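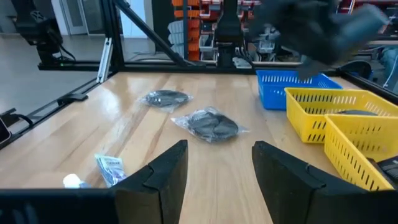
The trial monitoring project in Clandari has reached the end of its second quarter with most of its money, all of its monitors and one very long list of adjourned hearings. As agreed in April, we are to follow criminal cases in the regional court from first appearance to judgment and report on whether defendants get what the procedure code promises them. Some of what we need for that is still at the stage of the two black cables coiled up in their plastic bags on the table: present, and not plugged into anything. The court's permission to record audio is in the same condition. It was granted in principle, and the principle has yet to reach the clerk who holds the door.

Hearings. We planned to observe 64 and observed 45. Most of the shortfall comes from sessions that were postponed after our people had already sat down. Wilmer Marulanda attended one bail application on three mornings and can now describe the corridor in detail. We have asked him to keep this out of the final report.

Access to counsel. In 8 of the hearings observed, the defendant met a lawyer for the first time in the courtroom. One such meeting took place while the charges were being read, which at least saved the lawyer from asking what they were. Aisling Moriarty has written up these cases separately and her notes go to the bar association next month.

Appeals. We are following 2. In the first, the written judgment has not been issued, so the deadline for appealing it has not begun, and the appellant remains in custody waiting for permission to be late. The second is on schedule. We have no explanation.

Budget. Travel is under, for the reasons given above. Translation is over. Liudmyla Bondarchuk renegotiated the rate with Cadex and we expect the line to settle by the end of the year. We ask to move the unspent travel money into translation and would welcome a reply before the courts close for the summer recess.

Next quarter. The new duty lawyer roster starts, and we will check who is on it and whether they have been told.

Teresa Nic Giolla
Project lead
July 22, 2020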